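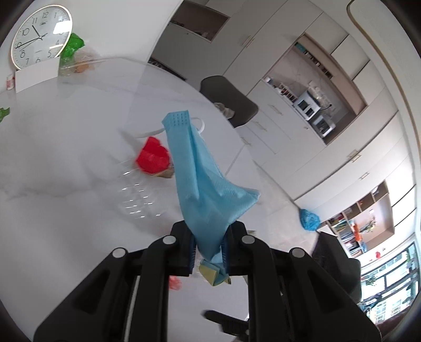
4. Clearing the Table

Search this manual Enter keyword Go

This section covers removal of litter from the Greka round-edge table and disposal in the Pimon floor bin. Complete Section 4 before any wet cleaning (Section 5).

4.1 Before you start

1. Put on gloves. Replace them if they are torn.
2. Place the bin on the floor next to the table edge, between two chairs. Leave enough space to reach the bin without moving either chair.
3. Confirm that a liner is fitted if food waste is expected. The slots around the inner wall of the bin do not hold liquid.
4. Leave the clock and any standing cards at the far side of the table until the litter is gone.

CAUTION: Do not sweep litter off the table edge with your arm. Small pieces fall past the bin and collect under the chair legs.

4.2 Order of removal

1. Remove face masks first. Hold the mask by the folded body and keep both ear loops clear of other items. A loop that catches on a cup will pull it over.
2. Remove clear plastic. On a glossy white top it is hard to see from directly above. Lower your head until the ceiling light reflects off the plastic, then pick it up.
3. Remove crumpled paper, tissues and bags. Do not flatten them on the table.
4. Check cups before lifting. Empty any liquid into the sink, then discard the cup.
5. Remove small torn pieces last, working from the far side toward the bin.

NOTE: The gray veining in the tabletop is part of the finish. Do not scrape at it.

4.3 Snack wrappers

1. Pick up the wrapper by its middle. Hold the open end up.
2. Move it over the center of the bin before letting go.
3. If the wrapper holds crumbs, fold the open end over once. Crumbs on chair seats are removed with a dry cloth (5.2).
4. If the site keeps a stock record, read the printed number along the wrapper edge before disposal and enter it on the Bilen sheet. Enter all digits, including repeated ones.
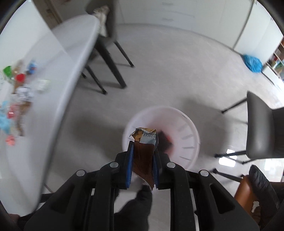
4.4 Bin capacity and emptying

1. Empty the bin when the contents reach the slots. Do not press the contents down.
2. Lift out the liner, tie it and set it by the door. The tied bag must not exceed 51 liters.
3. Wipe the inside of the bin with a damp cloth. Let it dry before fitting a new liner.
4. Reorder liners (part 477, pack of 200) when the last pack is opened.

CAUTION: Tied bags left on the floor must be kept clear of shelving and cabinet doors.

4.5 Final check

1. Look across the tabletop from two sides at a low angle.
2. Check the floor under the table and both chairs.
3. Leave cloths that are hanging on chair backs in place. They are collected in Section 6.
4. Initial the log.

NOTE: Crumpled items often hide smaller ones. Lift each item straight up and look at the spot where it was before moving on.

Section 4 revised November 16, 2021. Text: Souad Farouk. Checked by: Tuva Westerberg. Replaces the April issue. For tables with a Pappas matte top, use Section 4B.

14 shares 3 comments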